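# Fitted sheet
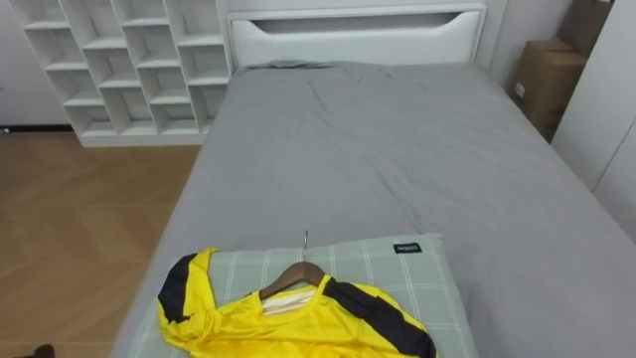 Vatham, November 2025

A **fitted sheet** is a bottom bed sheet with shaped corners and an elastic edge, made to grip the mattress so that it does not need to be tucked. It is usually sold as part of a set with a flat sheet and pillowcases, though many households now buy it alone and sleep directly under a duvet. The fitted sheet is widely described as a labor-saving item. The evidence for this is mostly that sellers say so.

## Construction

The common type is a single panel of cloth with a square cut out of each corner. The cut edges are sewn together to make a pocket, and elastic is run along the hem. Cheaper sheets have elastic only at the corners. Better ones carry it all the way around, and this is one of the few differences between price levels that a buyer can check by hand in the store.

Pocket depth decides whether the sheet will fit. A sheet marked 15 inches is meant for a mattress up to 15 inches thick, but makers do not agree on whether that figure is taken before or after the first wash, or whether it leaves any cloth to go under the mattress. A 16-inch pocket from one maker may turn out shallower than a 15-inch pocket from another. Labels such as "deep" and "extra deep" have no fixed meaning and should be ignored unless a number is printed next to them.

## Fit and wrinkling

A fitted sheet that is the right size lies flat over most of the bed and wraps down over the sides. Creases tend to gather at the ends, where the pull of the corner pockets meets the slack in the panel. In the bed shown, the gray sheet is smooth across most of its surface and slightly bunched just below the headboard. A mattress pushed up against a headboard is hard to reach around, and the head end is often the part that gets the least attention when the bed is made.

Several cures are sold for wrinkling:

- **Sheet straps**, which clip to the hem and cross under the mattress. They work as long as the clips hold. Thin cloth can tear at the clip.
- **Corner labels**, small tags marked "top," "bottom" or "side." Useful on a mattress that is nearly square, and much less so on a long narrow one.
- **"Wrinkle-free" finishes**, applied to the cloth at the mill. Claims that a finish will last for 50 washes are common on packaging. The packaging seldom says how wrinkled the sheet was at the end of the test, or who judged it.

Pulling the sheet straight by hand after all four corners are on does much of what these products promise.

## Order of fitting

Household manuals give conflicting advice. The *Nidard Home Guide*, long in print, tells the reader to start at the head of the bed and finish at the foot. The rival *Baert Housekeeping Book* insists on opposite corners first, so that the cloth is stretched evenly on the diagonal. Each presents its method as settled, and neither offers a comparison. In practice the hardest corner is the last one, whichever it is, and the useful rule is to leave for last the corner that is easiest to get at. On a bed with shelving or a table right beside it, that will rarely be the corner at the head on that side.

## Color

Gray became a standard color for fitted sheets along with white and beige. It is often recommended because it "hides stains," a claim that needs some limits. Mid-gray does conceal light dust and faint yellowing better than white does. It shows pale marks, lint and some kinds of face cream more clearly, and it cannot be bleached without blotching. Against a white headboard and white walls, gray also makes the outline of the mattress easy to read, and any unevenness in the drape along the side is more noticeable for it.

## Folding

Few household skills have had so much instruction for so little result. The usual method nests the four corners inside one another to make a rough rectangle, which is then folded in thirds. The so-called Kotow fold differs only in tucking the elastic inward before the last turn, and descriptions of it as a separate technique are generous. Folded sheets take up less room than bundled ones and stack better on a shelf. Whether they come out less wrinkled depends more on how dry they were when folded, and on what was stacked on top of them.

Rolling is a reasonable substitute. Storing the whole set inside one of its own pillowcases is another, and keeps the pieces together.

## Washing and replacement

Advice to wash sheets once a week is repeated so often that it has taken on the look of a rule. It is a sensible habit for most sleepers, but the right interval varies with climate, nightwear and whether pets are allowed on the bed. The elastic fails before the cloth in many sheets, and high dryer heat shortens its life. Replacing the elastic takes 5 yards or more on a large sheet with a full hem, and few owners think it worth the trouble.

The January "white sales" are traditionally given as the best time to buy. Shoppers should compare prices with those of the month before.

## See also

- Flat sheet
- Mattress protector
- Headboard
- Hospital corner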